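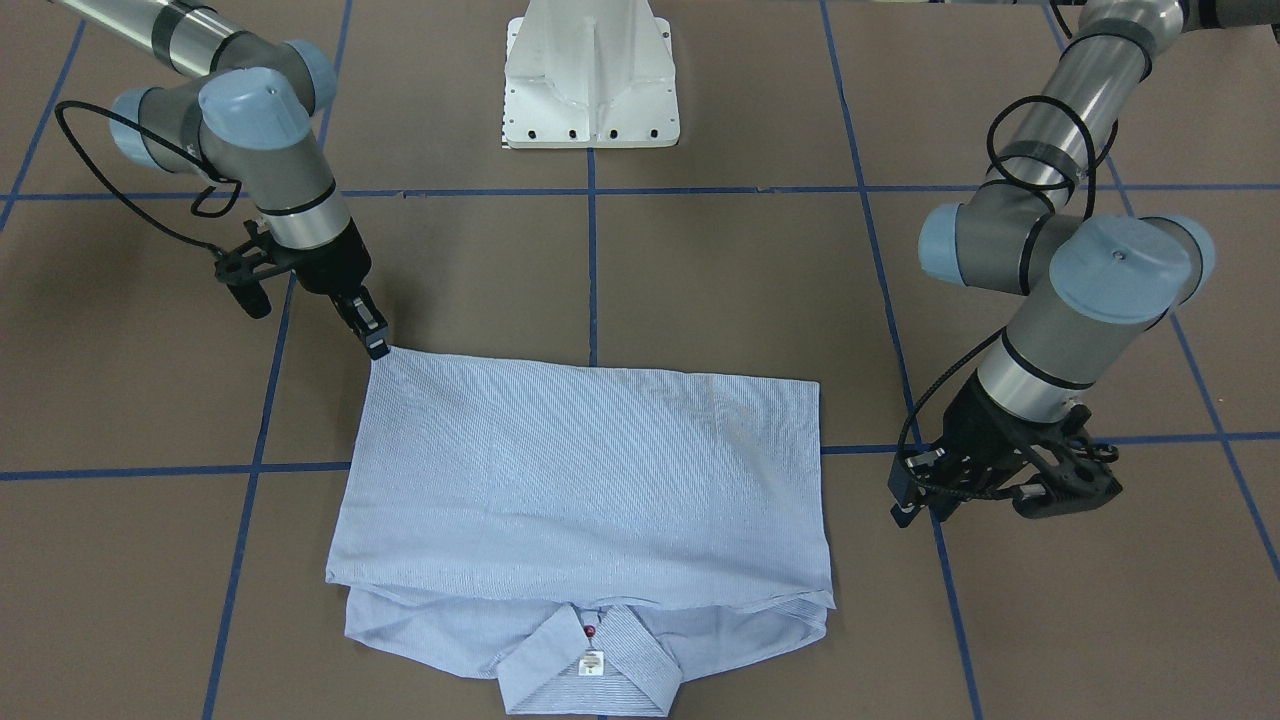
A folded shirt with thin blue and white stripes.

How Does Cloth Get Its Stripes?

Look at a striped shirt up close. Are the stripes painted on? Sometimes they are printed on top of the cloth, but often they are part of the cloth itself. To see how that works, you have to start with a single thread.

From fluff to thread

Cotton grows on a plant. When the seed pods ripen, they split open and show soft white fluff. The fluff is made of tiny hairs called fibers. One fiber is thin and easy to break. If you twist a lot of fibers together, they grip each other and make a strong thread called yarn. Twisting fibers into yarn is called spinning.

You can try this with a cotton ball. Pull a little bit out with your fingers and twist it as you pull. Keep twisting and you will have a short piece of yarn. Now tug on it. It is much harder to break than the loose fluff.

Over and under

Most shirts with buttons are made of woven cloth. Weaving is done on a machine called a loom. First, long threads are stretched across the loom, side by side. These are the warp threads. Then another thread goes across them, over one, under the next, over, under, all the way to the other side. This is the weft thread. It turns around and comes back, and the rows are pushed close together.

A shirt-sized piece of cloth can have more than 3,000 warp threads. Long ago, people passed every row of weft through by hand. Modern looms can weave hundreds of rows in a minute.

Where the stripes come in

To weave stripes, the yarn is dyed before it goes on the loom. Say you want blue and white stripes. You line up 3 blue warp threads, then 2 white ones, then 3 blue again, and so on. When the weft is woven through, the colors stay in their lines. Very thin stripes are called pinstripes.

If you use colored stripes in the weft too, the lines cross and you get checks.

Printed stripes are made another way. The cloth is woven first, and the color is put on afterward with rollers or a big printer. The back of printed cloth often looks paler than the front. Woven stripes usually look much the same on both sides.

Try it: weave a paper mat

You need two sheets of paper in different colors, scissors, and glue.

Fold one sheet in half. Cut slits from the fold toward the open edges, stopping before you reach them. Unfold it. Cut the other sheet into strips. Weave each strip over and under through the slits, and start every new strip the opposite way from the last one. Glue down the ends.

Words to know

Fiber: a very thin hair-like piece of material
Loom: a machine for weaving cloth
Warp: the threads stretched along the loom
Weft: the thread that goes across

Written by Haris Sandhu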